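Facilities Support, Provutance House
Ticket 566: Shared kitchen dishwasher, residue on cups and upper rack catching
Status: Open, awaiting part
Assigned to: Bheki Kruger

Reported issue: Residents of the second floor state that cups come out of the machine with a chalky film and that the rack catches when it is pushed in.
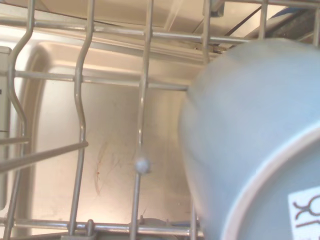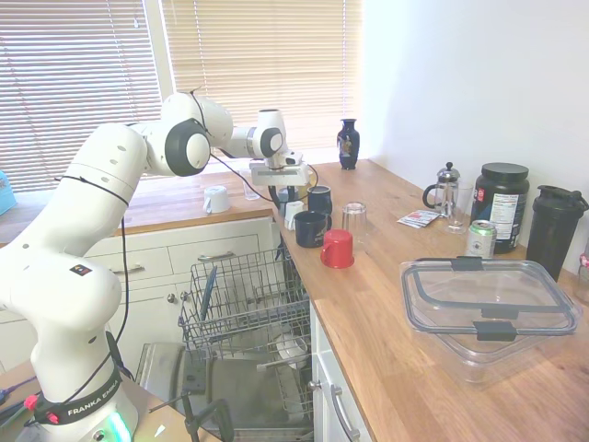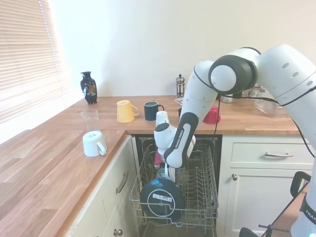
The appliance is a Pasichnyk built-in model, installed by Urmont under work order 206. The film was reported on glassware first and on dark mugs shortly afterward. Cups placed upside down between the tines, as with the light blue one in the rack, are loaded correctly and no change to that practice is requested. Residents should note that a label stuck to the base of a cup may come off during a cycle and should be removed before loading.

Action 1, 9:40 a.m. Filter removed, rinsed and refitted. A small amount of paper pulp was found in the housing.

Action 2, 10:15 a.m. Salt reservoir found empty and refilled. Water hardness setting raised one level.

Action 3, 1:30 p.m. Full cycle run with Proltivero tablets. Film reduced on mugs, still present on two glasses.

Action 4. Left rack roller found cracked. Replacement requested from Urmont, part 157.

Interim instructions: Do not force the rack. Drinkware waiting on the wooden countertop is to be washed by hand until the roller has been fitted. The French press is to be taken apart before washing.

The ticket will be reviewed when the part is received. Questions may be directed to extension 150.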